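Teaching by Showing: Notes for Session 8
Course notes by Nanna Egilsson, Valby
Last revised 7 November 2024

Welcome back, everyone, and thank you for the patient emails about the room change. These notes go over what we covered on demonstrations and add a little that I ran out of time for, as I always seem to do.

We started with the two ways of showing a robot a task that you will meet in this course. In the first, you take hold of the arm and guide it with your own hands while the joints are slack, and the controller writes down where everything went. It's lovely for getting a feel for the machine, and I do hope all of you have had a turn on the arm in Mikkel Lauritsen's lab by now. In the second, you sit back and drive the arm from a distance with a hand controller, watching it on a screen. That's what we do in Ireck, our simulator, and it's how you will record the demonstrations for your project.

Driving from a distance takes some getting used to. Your hand knows where it is, but on the screen you have to judge depth from overlaps and shading, and almost everyone closes the fingers too early the first few times. Slow down near the object. Open the fingers wider than you think you need, come down from above, and let the gripper rest for a moment before you close it. Those small pauses do end up in the recording, and it's fine to leave them in as long as they stay short (a long wait while you scratch your nose is another matter!).

Troels Bergmann asked whether one perfect demonstration would be enough. For the methods we are using, I'm afraid not. Last July's group recorded about 400 for a single pick task, and their policy still got muddled when the objects lay close together. What helped was variety: different starting positions for the gripper, different layouts, and a few recordings where the driver drifted a little off course and calmly came back.

Before you record, look over the table and decide which object you are going for, then write it in the task line. "Pick up the pencil" is a good task line. "Tidy up" is too loose for now, much as I would like a robot that understood it. 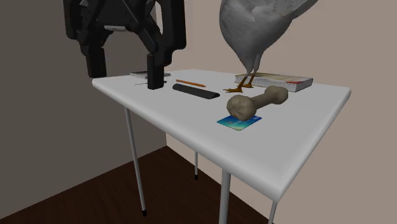
Figure 3. A cluttered tabletop in simulation, gripper open. Note how close the orange pencil lies to the thicker black bar.

Think about the pencil in that layout. Which way should the fingers be turned so that they close across it and leave the bar alone? Sketch your approach on paper first, and mark where you would begin to slow down.

For next time, please record 3 demonstrations of one pick, each from a different starting position, and put them in your group folder with the task line filled in. Lajos Erdős will be in the lab during the usual hours if your controller won't connect.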